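Jirkell bench notebook, May
Tower rebuild, unit 769, started 2:00 pm

Came over from the Utside office with a note saying it shuts off under load. Laid it on its side on the slatted table and pulled the side panel. Cooler is off. Leaving the power supply, hard disk and graphics card where they are until the socket is sorted.
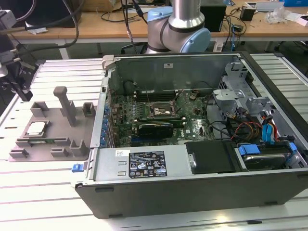

Virnar thinks we should swap the supply first, and had two come in last month with the same complaint where the board was fine. Noted. Spare supply is on the shelf if we need it.

Doing the CPU side anyway. The Cele paste we used on this batch goes chalky, and I want it gone from every unit. Alcohol and lint-free wipes only, no scraping near the socket.
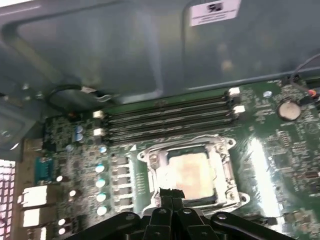

Old paste residue on the heat spreader, socket bracket around it.

Rule for this batch: processor comes out for inspection, gets cleaned on top, then goes back in the same board. Leave it 10 minutes after wiping before it goes near the socket.
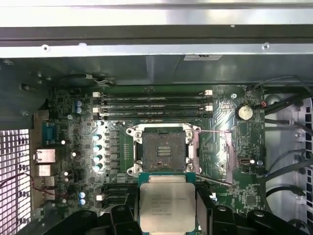 Reseating is the step I want written up properly, as the bench sheet skips most of it. Lever and frame open first. Read the model string off the heat spreader and copy it to the job card while the chip is still out of the socket, with the print easy to get at. Match the notches, lower it flat, no sliding. If it doesn't sit level, lift it and start over.

Memory goes in last, one stick for first boot.
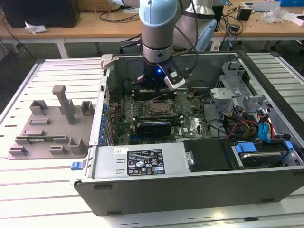
Utside would like it back with the fan curve left alone, and asks for a load test log this time. Fine. Fan set to 2000 rpm for the test, then back to their profile.

To do: order paste, fix the bench sheet, print a new job card.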